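Bronis recorded its second album on a four-track cassette machine with one working meter. The tape ran at double speed, and every part was played live except the organ on "Totik," which was added in May. Drums took two tracks, bass and guitar shared the third, and vocals went on the fourth.
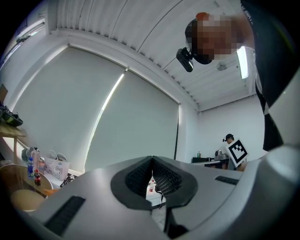
*Photo: Dzifa Abubakari*

The label, Briritham, pressed 219 copies of the LP and dubbed 100 tapes in real time. The two versions differ. The LP was cut from a flat transfer with the bass summed to mono below the crossover. The tape was run hotter, and the cymbals on side two compress audibly.

"Arthur," the longest track, suffers most on vinyl. It closes the side, where high frequencies are hardest to hold, and the vocal turns grainy in the last minute. On cassette the same passage is clean, with more hiss under the quiet opening.

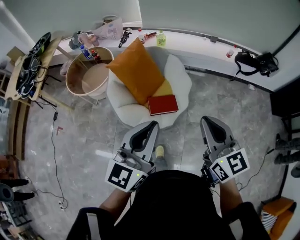

## Pressing notes

Catalog number 2182 is etched in the runout of both sides. Copies with a blank B-side label come from the test run and play the same. The insert lists the organ part under the wrong song.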